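Lamstead repair workshop moves to larger unit on Derkel Road

The Lamstead repair workshop will move to a 160-square-meter unit on Derkel Road in December. The current premises on Messina Street will close to the public two weeks earlier, and items already checked in will be transferred with their job tickets.

The new unit has separate areas for intake, electrical testing, soldering and storage. At the Messina Street site, testing and soldering share one bench, so mains-powered items can be tested only when no other work is in progress. Workshop manager Debora Gentile said the shared bench accounts for most of the current waiting list, which stood at 106 items at the end of last month.

"The diagnosis itself is usually short," Gentile said. "The item then sits on a shelf until the bench is free. Two benches should remove that step for most small appliances."

The workshop logged 992 items in its last reporting year. Kettles, lamps and radios made up the largest share, followed by battery chargers and power tools. Items are recorded as repaired, repairable with parts on order, or returned unrepaired. Faults most often logged were worn switches, damaged cords and failed solder joints.

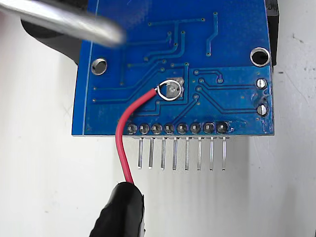 A red insulated wire with a bare looped end at a pad on a blue circuit board.

Electrical work at the new site will follow a revised procedure. Each mains-powered item will be inspected visually, tested for ground continuity and insulation resistance, and labeled before it is opened. The same tests will be repeated before return. Items that fail the second test will not be released in working condition; the owner may collect them with the cord removed or leave them for recycling.

Nazareno Santoro, who prepared the procedure, said the main change is in the paperwork. Test readings are currently written on the job ticket and kept with the item. From December they will also be entered in Vivar, the stock and ticketing system the workshop already uses for spare parts, so that a returning item can be checked against its earlier results.

Soldering stations will be fitted with fume extraction at bench level. The existing stations will be reused. Lead-free solder remains the default, with leaded solder kept for work on older equipment and stored separately.

Charges are unchanged. The inspection fee will still be deducted from the final bill if a repair goes ahead, and parts will be charged at cost. Microwave ovens, gas appliances and sealed refrigeration units will continue to be refused.

Intake at Derkel Road will open at 10 a.m. The unit has step-free access from the rear parking lot. Owners with items in the queue do not need to rebook, but are asked to keep the lower half of the job ticket, which carries the number required for collection.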